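Chapter 4
Carpet Area, Built-Up Area and the Price of a Flat

A buyer comparing two flats needs a common unit of measure. The quoted price is of little use until the area behind it is known. This chapter defines the three areas found in sales contracts and shows how to convert between them.

Carpet area is the floor space inside the walls of the unit. Built-up area adds the thickness of the walls and any balcony. Saleable area adds a share of lobbies, stairs and lifts - the share is set by the developer and varies between projects.

Consider a one-bedroom unit in the Grallau development. The carpet area is 49 square meters and the built-up area is 57 square meters. A price per square meter based on the second figure looks lower, although the total paid is the same. Section 4.2 works through the calculation, and Section 4.3 applies it to resale units.
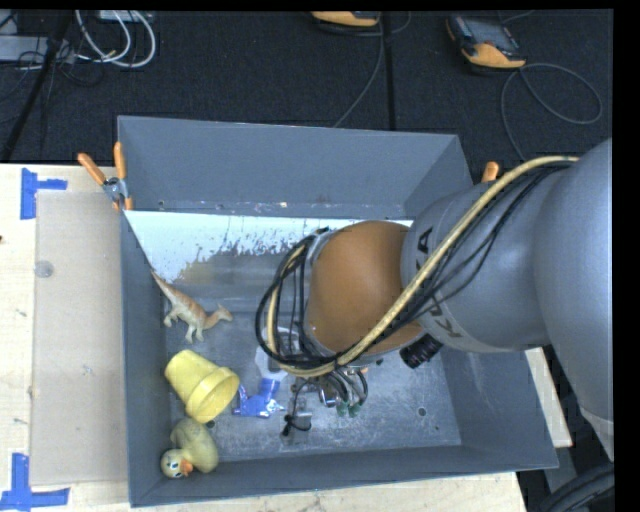 Which area should be used to compare two flats of different layout?

Carpet area, as it leaves out walls and shared space and measures only the floor inside the unit.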